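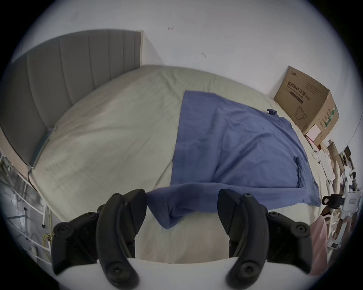 Ticket 496 was opened because the left finger on the Grondell hand unit was reading as open when it was shut, and only on cloth. Rigid things were fine. Mugs, tins, a shoe, all perfect, which is how we managed to be smug for a whole week. Then we moved on to the clothes task. With the corner of a blue garment hanging over the near edge of the bed and sitting between the two fingers, the log gave a gripper width that would have suited a grapefruit.

Filed under: Hand units > Gripper width > Soft goods
Posted by Gwawr Foulkes, December 16, 2023

Status: closed (reopened once, see below)
Reported by: Everett Obi
Unit: Grondell hand unit, firmware as shipped
Software: Clukach recorder, Foltico replay

What we see
Demonstrator closes on the fabric, lifts, folds it across, lets go. By hand it works nicely. In replay the arm goes to the right spot, makes a very confident gesture at the bed and folds nothing. It then carries the nothing across and puts it down with great care. Repeatable on 132 of the demos we have.

Tried first
- Restarted recorder. No change, but one has to.
- Recalibrated width with the gauge block. Block reads correctly open and shut.
- Swapped the hand unit for the spare. Same fault. Put the spare back in its box before Ruth noticed it was gone.
- Changed the sheet. Everett's theory was that a pale sheet was confusing the tracker. It wasn't, and now there is laundry.

Comment, Ruth Puma
I noticed. Also, can someone check what the smoothing window is set to? Default used to be 7 samples. The Song config we copied over in March had it a lot higher.

Comment, Gwawr Foulkes
It's 1000. Somebody has typed 1000. With a mug you close, hang on for ages and carry it across the room, so the average has time to catch up. With a shirt the pinch is over before the filter has finished its tea. Setting it back to 7 and reprocessing.

Comment, Everett Obi
Reprocessed. Width now drops when the fingers close. Replay picks up the corner in most runs. In the rest it takes the sheet as well, and makes the whole bed, sort of. Reopening.

Comment, Da-eun Pyo
The sheet thing is a demo problem, so please don't go looking for it in the config. If you come straight down on the middle of the garment you pinch whatever is underneath, and the robot will learn to do the same. Start from a corner that hangs clear of the mattress, get one finger either side of it, close, and pull towards yourself before you lift. Go slower than feels dignified. If you fumble a grasp, bin the demo and start again. I've been through the set and there are several where the demonstrator drops it, sighs (you can tell from the wrist) and has another go. The policy has picked up the sigh.

Comment, Everett Obi
Some of those were me. Re-recording with the corner draped over the edge every time.

Comment, Eulalia Salinas
Watched the new batch on replay this afternoon. Clean pick-ups, sheet stays where it is. One run folded the sleeve the wrong way, but so do I.

Resolution
1. Smoothing window set to 7 in the Clukach recorder. Field now refuses anything over two digits.
2. Old cloth demos reprocessed. The ones with a fumbled or double grasp removed.
3. Demo notes for soft goods updated with Da-eun's method.
4. Width plot to be looked at after the first demo of any session, by a person, with their eyes.

Still open elsewhere: Foltico replay shows the left and right finger labels swapped in the viewer. Cosmetic, has its own ticket, has had its own ticket for some time.

Back to top | Contact the hand unit desk | © 2023 Grondell Support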